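In Praise of the Plain White Table
Elsie Hinds
31 Jan 2021

I have become a bore about white tables. Friends who come over get the whole speech before their coats are off, and I'm not a bit sorry!

It started when we moved to Pearce and I gave up the big dark dining table my aunt left us. I loved that table. I also lost things on it for 2 years: pins, receipts, the backs of earrings, one entire library card. Everything sank into that brown and stayed there. Then I set up a smooth white top in the back room, pushed against a white wall, and the very first evening I found a needle from across the room. I practically danced.

People tell me white is cold, or that it shows every crumb. Well, yes, it shows every crumb! I want to see the crumb so I can wipe it up. A dark surface lets you believe you cleaned it (I believed that for years), and then you lay down a piece of cream wool and find out otherwise.

Then there's the light. My room has one small window and in November it is gloomy by four, but a white top with white behind it takes whatever comes in and hands it around. I sold a second lamp because of it. Colors look right, too. I was matching thread for a quilt last winter, over 1,000 little squares, and for once the two blues I picked at night were still the same two blues at breakfast.
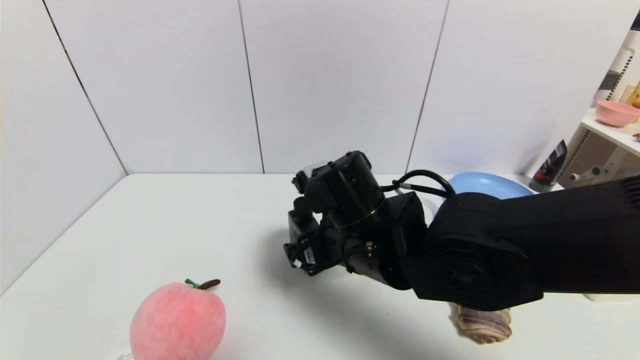 I would go further and leave the wall alone as well. No corkboard, no shelf of cute jars, no calendar. My sister Lana thinks this is madness and keeps sending me links to pegboards from Trendomden, and they are pretty, I'll give her that. But my eyes rest when I look up from close work, and a few joints between flat panels are all the decoration I need back there.

Does it stain? Of course it does. Mine has a faint tea ring near the left corner and a scratch from a pair of pinking shears, and I'm fond of both. Baking soda and a damp cloth take care of most of the rest. If you have a dark table you grumble at, try a plain white board on top of it for a week and do your usual mess on that.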